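**Product reviewed:** Larkus two-arm bench kit, with grippers and control software
**Used for:** packing and folding trials with clothing
**Time in use:** 6 months
**Rating:** 3 out of 5
**Updated:** 12 Feb 2025

I put off writing this until the fault was sorted out, and it is now mostly sorted out, so I can give a fair account. Short version: good arms, decent software, and a cable problem that should have been caught before the kit shipped.

We bought the kit in August to work on soft goods. Most of our runs are clothes going into a suitcase and coming back out again. Setup took two of us a day and a half. The manual covers the mounting plates and the power supply well. It says almost nothing about cable routing, apart from one drawing that shows the gripper cable looped back over the upper link with "adequate slack." No length is given.

**What went wrong**

The right arm started dropping its gripper connection in the third month. It would be halfway into the case, the gripper would stop responding, and the arm would carry on with the rest of its motion. That second part is the one that bothers me. If the fingers were closed on a shirt when the link went, they stayed closed, and the arm pulled. We tore a sleeve and dragged the suitcase across the table before Shirley Holroyd hit the stop button.

I expected the software to halt the arm when it lost the gripper. In the version we had, a lost gripper was logged as a warning. The motion finished, and then you got a yellow message on the screen. Nobody standing at the table would see it.

Shirley went through the logs and found that the dropouts came when the wrist was rotated far over and the elbow was low. In that position the loop of cable pulled tight against the joint. We took the cable off and found one conductor broken inside the jacket, close to the connector. The jacket looked fine from outside.

**Support**

I sent the logs to Larkus and got a first reply the next morning. Araba Arthur handled the case and was good to deal with. She asked for the right things, didn't make me repeat the tests, and sent a replacement cable that was longer than the original. She also confirmed that the warning setting could be changed to a protective stop. It is under the tool settings, on the second tab, and it is off by default. I asked for it to be on by default. She passed that along, and I haven't heard back.

The replacement has done 1,000 cycles with no dropouts. The longer loop has its own drawback, as it swings wide on fast moves and can catch on things left on the table. We turned the speed down for work inside the case and keep tall items away from the elbows.

**Other notes**

- The arms repeat well. I have no complaints about accuracy for this kind of work.
- The grippers handle cotton and knits fine. Thin slippery fabric gets away from them.
- The stop button comes on a short lead. We made an extension so it reaches the front corner.
- Joint covers get warm over a long session but never hot enough to worry me.
- Spare gripper cables are not in the box. Order one with the kit.

**Before you run it**

Change the tool-loss setting to protective stop, then test it by unplugging the gripper with the arm moving slowly in open space. Move each wrist by hand to both ends of its range and watch the cable. If it goes straight anywhere, it is too short. Check it again after the first week.

I would buy the kit again at this price, with a spare cable. I took off one star for the cable and one for the default setting.

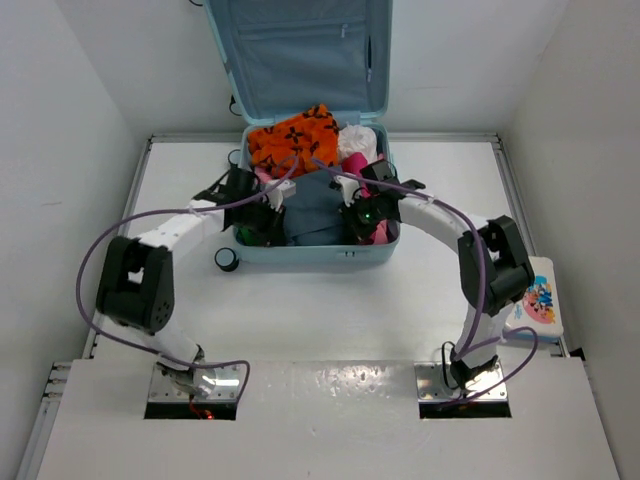 *Both arms working in the suitcase, with the purple gripper cables looped back over the upper links.*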